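Sim cell: arm stalls reaching behind the cart

weltcombe_ed
Posted 7:12 am

Setting up a simulated pick cell before we commit to floor space for the real one. Six-axis arm on a flat base plate, parallel gripper, small cart in front of it. The task is to pick a part off the floor on the far side of the cart. The planner gets the wrist over the cart and then gives up on the descent, or takes a ridiculous path with the elbow nearly into the wall. Out of 182 plans overnight, 34 failed outright. Scene is built in Flendow with the stock room and furniture.

I've already tried raising the planning time from 6 seconds to something silly. No change.

gantrygoat
Posted 7:40 am

Post a render at the stalled pose. Also tell us what collision shape the cart is using. If it's a convex hull then the planner sees a solid block from the top down to the floor, and anything tucked in close behind it gets swallowed once you add padding.

weltcombe_ed
Posted 8:05 am

Stalled pose, wrist high and fingers down behind the cart. The target is the small light grey part under the gripper.

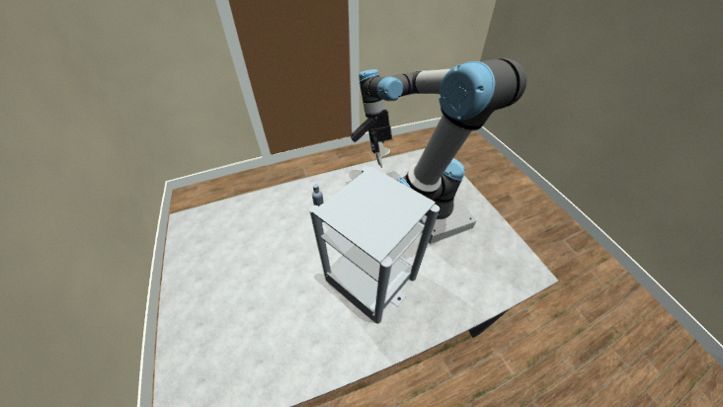
Arm over the two-shelf cart, default lighting, base plate sitting on the rug.

Cart is on whatever the importer gave it. I'll check.

gantrygoat
Posted 8:21 am

That's tight. The fingers are going down right behind the cart top, and you've got a black bracket sticking out the side of the gripper as well. Is the bracket in your collision model? If it was added as a visual only, your good plans may not be good either.

Swap the cart for primitives. One thin box for the top, one for each shelf, a cylinder for each leg. Takes ten minutes.

plankton_bc
Posted 9:02 am

I'd move the base before touching the meshes. The base plate is to the right of the cart and a bit behind it, so the arm goes up and then doubles back toward the door to get the wrist over the part. Shift the base or slide the cart toward you and the problem goes away.

gantrygoat
Posted 9:10 am

Disagree. If the collision model is wrong he'll get a layout that suits the wrong model, then bolt the real one down in the wrong spot. Fix the model first and then see what the reach looks like.

plankton_bc
Posted 9:18 am

Fair enough on the order. I still think the base position is poor.

Separate thing - get rid of the rug, or at least turn its collision off. We had an arm mounted over a soft floor asset in the Malinowski demo and the plate was intersecting it by a hair, so every start state was flagged as in collision until the fixer nudged it.

weltcombe_ed
Posted 12:46 pm

Checked the lot. Cart was a convex hull, so gantrygoat had that right. Bracket was visual only. Padding was set at the importer default, and I've cut it back on the cart but left it alone on the gripper.

Rebuilt the cart from primitives, added a box for the bracket, rug is now visual only. Same 182 targets, 6 failures. All six are parts hard up against the back legs.

There's a small bottle by the back left corner of the cart that I'd forgotten to put in the planning scene at all. It's in now as a cylinder.

ludener_sparky
Posted 1:30 pm

For those last six, try letting the gripper yaw 90 degrees at the pick. With parallel fingers you might have a side that clears the leg. Check where the bracket ends up when you turn it though.

weltcombe_ed
Posted 3:55 pm

Yaw is freed up and running now. Will try plankton's base move after that, as a separate scene file so I can compare them.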